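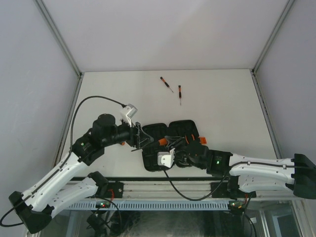
**Ticket 1215 -- Precision tool case: contents do not seat, lid does not close**

**Location:** Kivatton service center, bench room
**Item:** Folding tool case, black, molded compartments, orange-handled tools
**Reported by:** Milagros Macapagal
**Assigned to:** Sota Ogura, Tool Control
**Priority:** Normal
**Status:** Closed, with one follow-up item

**Summary of the report**

The case assigned to the bench room cannot be closed when all tools have been returned to it. The lid meets resistance before the latch engages. The reporter states that the small precision screwdrivers will remain in their recesses while the case lies flat but come out when it is lifted. The case was last signed out in October and was accepted back without remarks.

The reporter requests either a repair or a replacement case. Staff have been asked to leave the case open on the bench and not to force the latch.

**Log**

**9:10 a.m. -- S. Ogura**
Ticket accepted. The reporter is asked to confirm the following: whether any tool has been added to the case or exchanged for one of another make, and whether the molded tray has been removed for cleaning.

**9:35 a.m. -- M. Macapagal**
No tool has been added to the knowledge of bench staff. The tray was taken out and washed before the last sign-out. I cannot confirm who put it back. One pair of pliers may have been exchanged with the pair from the Holari kit, as both have orange grips and the two kits were in use on the same bench.

**10:20 a.m. -- S. Ogura**
Case inspected at the bench. Findings:

- The tray was not fully pressed down at the hinge side. It sat high enough to hold the tools against the lid.
- The pliers in the case carry the inventory tag of the Holari kit. Their handles are slightly wider than the recess, and they rest on top of it.
- The latch and hinge are sound. There are no cracks in the shell.
- The screwdriver recesses are clean, but the retaining lip is worn on one of them.

**10:45 a.m. -- S. Ogura**
All tools removed and the tray lifted out. Grit was found in the channel along the hinge and was brushed out. Tray refitted, hinge side first, and pressed down along its full length. The lid now closes on the empty case without resistance.

**11:05 a.m. -- S. Ogura**
Tools returned in the order given on the contents card, larger tools first and precision screwdrivers last. The lid closes with the pliers recess left vacant. With the Holari pliers in place, the latch engages only under pressure. This confirms that the wrong pliers are a second and separate cause.

**1:30 p.m. -- M. Macapagal**
The correct pliers were located in the Holari kit, drawer 53, and have been exchanged. Both inventory cards are corrected and initialed.

**1:50 p.m. -- S. Ogura**
Full case closed and latched. Case carried to the storeroom and back, then opened. All tools were in place except one precision screwdriver, which had left the recess with the worn lip. A foam strip has been fitted there as a temporary measure. The test was repeated and the screwdriver stayed in position.

**Resolution**

Tray reseated, pliers exchanged, temporary strip fitted. The case may return to normal use. A replacement case is not warranted at this time.

**Instructions to bench staff**

1. Lay precision screwdrivers clear of the case while working, and return them last.
2. Check the inventory tag on any orange-handled tool before putting it away. Color is not sufficient identification.
3. Do not remove the tray for cleaning. Send the case to Tool Control.
4. If the lid resists, stop and open a ticket -- do not press on the latch.

**Follow-up**

A replacement tray has been requested from Ishida under the existing supply account. The foam strip is to be checked at each sign-in until the tray arrives. Responsible: S. Ogura.

**2:15 p.m. -- M. Macapagal**
Resolution accepted. Instructions posted at the bench.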